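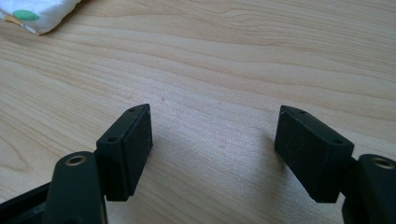
Course Notes > Furniture Surfaces > Unit 6

Search this site Enter keywords Go

Filed under: Handouts, Wood Finishing, Second Term

Unit 6. Reading and Maintaining a Light Wood Tabletop

Prepared by Domnica Manole. Revisions to section 6.4 by Stavros Omerović.

6.1 Scope

This unit covers the inspection, dry cleaning and damp cleaning of pale wooden tabletops with a low-sheen finish. Stripping and refinishing are covered in Unit 9. Students should have completed the exercise on raking light before the bench session.

6.2 Grain terms used in this unit

Stripe: a band of darker or lighter wood running along the length of the figure. On a honey or beige top the contrast is usually tan against cream.

Sweep: a long, gentle curve in the stripes. A sweep that runs diagonally across the work area must be noted on the record sheet, as it determines the wiping direction.

Bunching: a place where the stripes close up and ripple. Record its position by quadrant, with the operator's side of the table taken as the bottom.

Speck: a small dark mark that does not follow the grain. A speck may be loose dust, a deposit in the finish, or a feature of the wood under the finish. These three cannot be told apart by eye from standing height. Record all of them as "speck, untested" at first inspection.

Sheen is judged at a low angle with the overhead lights off. Use the terms dead matte, matte, faint sheen, satin and gloss. Do not use "semi," which was used differently in the old Bolumis handbook and caused mismatched records.

6.3 Cloths

Use soft woven cloth, washed at least once. White is preferred for test wiping because pickup is visible. Printed or trimmed cloth is acceptable for covering and dusting. It is not used for damp work until the colorfastness test in Unit 2 has been passed.

Do not leave a crumpled cloth on the work area between steps. Folds hold grit, and the shadow at the edge of the cloth hides specks next to it. Place the cloth at a far corner or on the side bench. When inspecting, lift it straight up. Do not drag it.

A damp cloth is never set down on the top, folded or otherwise.

6.4 Procedure

Step 1. Clear a work area 40 cm square. Leave the surface dry.

Step 2. Inspect from two sides at a low angle. Mark stripes, sweep and bunching on the grid of the record sheet.

Step 3. Blow across the area with the hand bulb. Inspect again and strike out any speck that has moved or gone.

Step 4. Dry wipe in single passes along the sweep. Turn the cloth to a clean face after each pass. On areas of bunching, follow the general direction of the board and ignore the local curve.

Step 5. Examine the cloth. Gray pickup is dust. Yellow or brown pickup may be finish or wax; stop and report it before going on.

Step 6. If specks remain, dampen a fresh cloth with the 2 percent soap solution, wring it out fully, and wipe one quarter of the work area. Follow at once with a dry cloth.

Step 7. Wait until the treated quarter is dry to the touch. Compare its sheen with the rest. If the two differ, do not treat the other quarters.

Step 8. Specks that remain after step 7 are recorded as "fixed." Do not scrape them.

6.5 Notes on abrasives

Abrasive pads are not part of this unit. Some students have used a 700 grit sheet on fixed specks, with a visible gloss spot as the result in each case. The spot is wider than the speck and cannot be blended without treating the full board. See Treasa Foley's reading on local repair (course reader, p. 328).

6.6 Record sheet

Enter the following: sample number; wood color in plain words; direction of sweep; quadrants with bunching; sheen term; specks at first inspection, after step 3 and after step 7; cloth pickup. Leave the species line blank unless it is given on the sample label. Color alone does not identify a wood, and a stain or a tinted finish can shift it by several shades.

6.7 For the next session

Bring the completed sheet and both cloths, bagged separately. Read the Borkowska notes on wax films, first half only. Amedeo Russo will run the bench session at 2 p.m.; sheets without a sheen term will be handed back.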